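# Remero wants 150 people to tidy the couch, over and over

A start-up that hopes to sell laundry help to retirement homes says it has begun recording the examples its software will learn from. How much the software will learn is still anyone's guess.

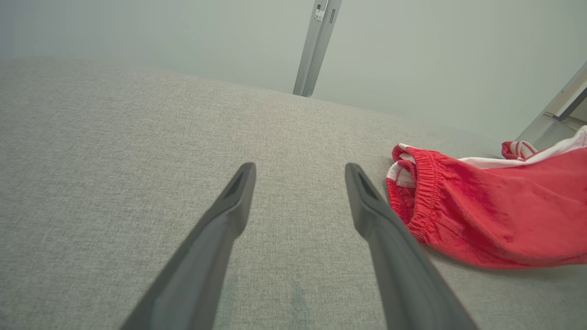 Remero opened its recording space in the Kwiatkowski building in May and has been taking on paid operators ever since. Each one guides a gripper by hand through everyday chores: picking clothes up off furniture, moving them to a hamper, laying a towel flat. The motion and the pictures from the wrist camera are saved together, and every finished attempt becomes one example for the learning system.

The company is aiming for 150 operators by the end of the program. It has 67.

"We want ordinary mess," said Jarosław Dudek, who runs the recording work. "If every shirt is placed neatly in the middle of the table, you end up with a machine that can only handle neat shirts."

Fair enough, but the mess is arranged by staff between attempts, and they work from a list. Asked whether a garment dropped on a cushion by a paid employee looks much like one dropped by a tired teenager, Dudek said the team was "working on variety" and had asked operators to bring clothes from home.

Sessions run for 4 hours, with a target of 50 usable attempts in each. Fumbled attempts are kept in a separate folder. Remero says it may train on those later, though it could not say how, and it would not say what share of attempts end up there.

The company has also given no figures for how its system performs on clothes it has never met, or on furniture of a different shape or colour. Those are the results a retirement home would care about. A demonstration for prospective customers was put back once and now has no date.

Szabolcs Sárközi, a consultant who advised the rival firm Meden on a similar project before it was shelved, is unconvinced that more recording will settle the matter. Meden's collection grew steadily, he said, and its machine kept failing on the same things: thin fabric, waistbands, anything half turned inside out.

"You can fill a warehouse with examples and still be short of the one you need," he said. "I'd want to see it in a stranger's lounge room before I got excited."

Remero rejects the comparison. Dudek said Meden recorded with a different gripper and far fewer garments, and that Tellum, which supplies Remero's labelling software, now catches poor examples earlier in the process. Tellum did not respond to questions.

Recruitment is continuing, with morning and evening sessions on offer. Applicants don't need any experience with robots, according to the notice, but they should be comfortable doing the same task many times.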